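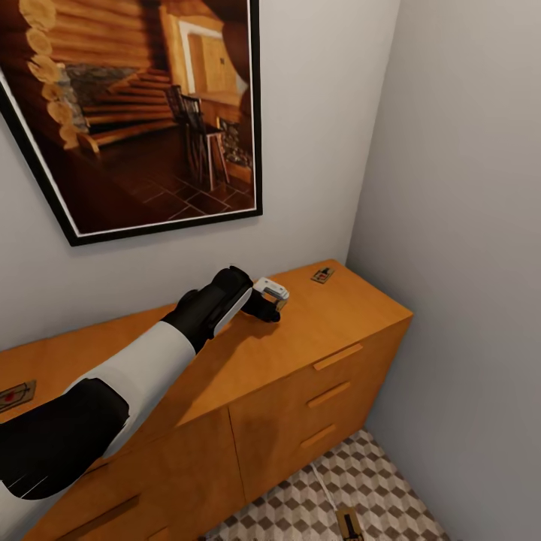 Endang Ismail says she has stopped reading the letters from Skikard. The last one told her that her storage cabinet would arrive "within the revised window", and she had already been given three of those. She is one of 300 households in Lakness still waiting for furniture they paid for last year, when the company promised delivery in 20 working days.

Skikard says the delays are over. In a statement on its website the company announced a new warehouse at Bornolura, which it claims will "bring waiting times back to normal by the end of summer". It does not say what normal is. It does not say how many lorries will run out of Bornolura either, or whether the drivers who left in April have been replaced. Asked about the drivers, a spokesman said staffing was "under constant review".

The company does offer one figure. It says 2,409 orders have gone out since the start of the year, a record for the region. That sounds fine until you ask what counts as an order. A replacement hinge sent by post is an order. So is a second delivery of a sideboard that came the first time with the wrong doors. Skikard would not give a number for complete items of furniture delivered on the first attempt – the only number most buyers care about.

Ilse Martens paid in full for a low cabinet and a bed, and has had the slats for the bed. She was offered a voucher worth about four per cent of the price, to be spent at Skikard. She asked for her money back and was told that a refund would take longer than the furniture.

The firm's terms do allow customers to cancel if goods are late, but the clause starts from the "confirmed dispatch date", and several buyers in Lakness say they were never sent one. Skikard says every customer gets a date by email and suggests people look in their junk folder. Ismail looked. She found two adverts for garden chairs.

There is also the matter of the town shop, which is still taking full payment for items marked as available. A sign by the till mentions "slightly longer lead times". Staff there said they had been told nothing about Bornolura beyond what was on the website.

A similar warehouse was promised for Lü two years ago and was due to open that spring. The page announcing it has since been taken down, and Skikard did not answer a question about what became of the site.

Contact the newsdesk | © 2019 All rights reserved | Back to top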